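Questions and answers for the staff of Gramar, Iltano site

Last changed: Jul 13, 2018

These answers are for everybody who works in tray assembly and in the dish room. We collected the questions on paper at the canteen door, and we have kept the words of the person who asked, where it was possible. Project Parka is the name of the whole change, with robots, new tables and new shifts together.

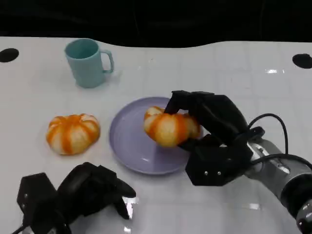
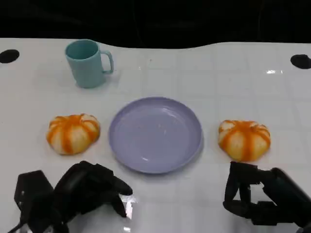
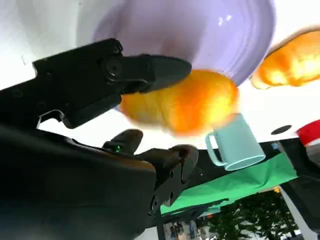

**What will my work be, when the robot puts the things on the dish?**

Tray assembly stays a job for people, but it will be divided in another way. Today one person lays out the dishes, fills them, checks them and pushes the trolley. After the change, the robot does part of the laying and filling, and the person prepares the table, follows the work and decides if a tray can go out. Setting up the table becomes a real task, with its own time in the plan. In the second picture the purple dish is in the middle, with one round piece on each side and the mug behind, to the left, and this is the kind of layout you will learn to prepare. You will also learn to say stop. Any operator can stop the robot, and you do not need to ask the shift leader first.

**Will people lose their place?**

No permanent contract at Iltano will be ended because of Parka. This is written in the agreement with the staff representatives, point 2. Contracts which finish in December will be discussed one by one, and we cannot promise today that all of them will be renewed. We prefer to write this openly.

**How many of us are concerned?**

The site has over 110 employees. Tray assembly and the dish room are concerned directly. The cold store, the drivers and the office keep their present tasks.

**Is the robot faster than me?**

At the moment it is slower. With a soft or round piece an experienced colleague is clearly quicker. The robot will be used for the long, equal series, in particular in the early shift, where we have had trouble to find enough people.

**Why does one hand do nothing while the other one is holding?**

For placing one piece, one hand is enough. In the first picture the right hand has its fingers around the piece on the plate and the left hand is over the table with nothing in it. Please do not take this as a sign that there is room for your own hands. Both arms can move, also the one that seems to rest.

**May I correct a piece which is lying badly?**

Yes, but press the stop button first and wait for the lamp on the post to change to white. Then correct the piece, step behind the yellow line and press start. The same rule is valid for a cleaning cloth, a pen or anything else you have forgotten on the table.

**Do I need to know something about computers?**

No. The training takes 60 minutes and is given in paid time, in groups of 2 persons, so everybody can try the buttons. You can repeat it as often as you wish. The sheets exist in English, Albanian and Italian. If you read better in another language, please tell the training office and we will look for a solution.

**Who repairs it?**

The firm Krasniqi has the service contract. Our own people do not open the arms and do not tighten any screws, not even if they are technically skilled. If a finger does not close properly, write it in the red book with the time and call Krasniqi. The number is on the side of the cabinet. Until they arrive, the table is worked by hand as before, and the daily target is lowered for that shift.

**Does it film me?**

There are cameras on the robot, at the head and at the grippers, and they look at the table. If you lean over the table, your hands and arms can be in the recording. The recordings are used to improve the gripping. They may not be used to measure how quickly you work or when you take your break. The rule is in the same agreement, point 5, and a copy is hanging beside the time clock.

**Will my pay change?**

Your basic pay stays the same. Operators who finish the training receive the allowance for machine work, starting with the next pay slip after the training. The allowance for heavy lifting stays for all who still push the full trolleys.

**I have tried it and I do not like it. Can I go back?**

Yes, you can ask for a change to a table without robot, or to the dish room. Give the form to your shift leader before the next plan is made. We cannot always say yes for the same month, but you will get an answer in writing.

**My question is not here.**

Put it in the box at the canteen door, with or without your name. New answers are added at the bottom of this page.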